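Fault hunters wanted at Tresine (casual, June start)

One of our arms let go when it shouldn't have, 200 times in 1020 runs, and I'd love your help finding out why!

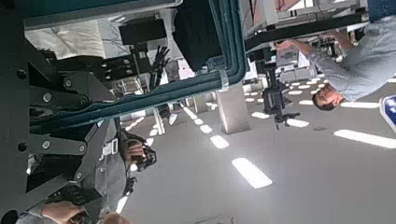

Grip faults are the whole job. You'd log every drop, check the bolts and call a stop if anything feels off (please do, I'll never grumble). You need to be comfortable working this close, hands near the base of a big grey arm.

Pay is $200 a shift, and we've got 20 shifts to fill.
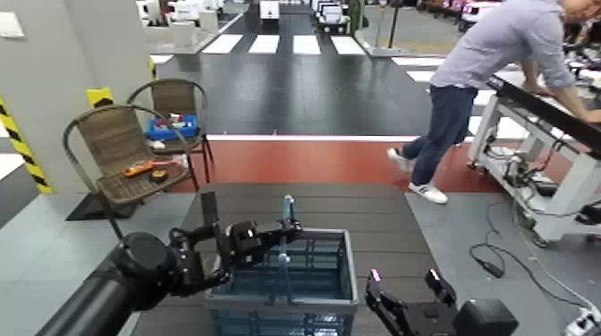

Gripper over the blue basket, rod standing inside.

Keen? Drop us a line with your shift times.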